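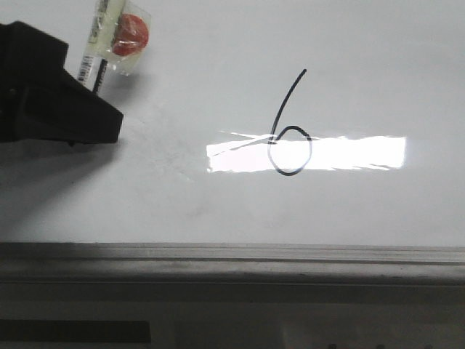

# Budgeting for a small arm cell: work out the extras first

Most first-time buyers price the arm, add a bit for shipping, and send the number upstairs. The arm is often less than half of what you end up spending. These steps are the ones we use at the Workthorpe shop when we plan a new bench cell, and they should fit any small lab or classroom with one or two arms.

## 1. Write down the tasks

List what the arm has to do in the first year. Be specific: "pick up a wrapped item and set it down," "write on a whiteboard," "wipe a surface." Each task gets its own line with the object, its weight and how close the placement has to be. If a task is only a maybe, put it on a second page and don't budget for it yet.

## 2. Price the gripper separately

Quotes often show the gripper as a single line with no detail. Ask for the opening width, the grip force and the cost of spare fingertips. Thin things like sticks and markers need fingertips that close all the way. Crinkly plastic wrap slips, so ask for a sample pad before you order a full set.

Our last gripper quote from Nurkix left out the mounting plate and the cable. Together they added $100.

## 3. Plan the surface and the light

- Measure the reach of the arm, then buy a work surface a little smaller than that.
- Glossy whiteboards are cheap and easy to clean, but they throw back overhead lights. If you plan to use a camera, allow for a diffuser or move the fixture.
- Marker work leaves gray smudges. Put cleaner and cloths on the consumables list.
- Keep $1,000 for the bench, clamps and lighting. We have gone over that once, at the Mosdale site, where the floor needed leveling.

## 4. Add consumables and spares

Count on replacing fingertips, markers and test objects. Buy test objects in one batch so the packaging matches, and keep the barcodes on if you want to track them. One spare cable of each type is enough to start.

## 5. Add setup time

Allow 8 working days from delivery to first useful run. That covers mounting, wiring, safety checks and calibration. If your own staff do it, put their hours in the budget anyway.

## 6. Total it and check the quote

Our most recent bench cell came to $2,926 before the arm itself — bench, gripper, lighting, spares and cables. Go through the supplier's quote line by line against your list. Anything missing goes back as a written question.

Ask how long the price holds. Ours expired on a Tuesday, the day before the purchase order was signed, and we had to start over.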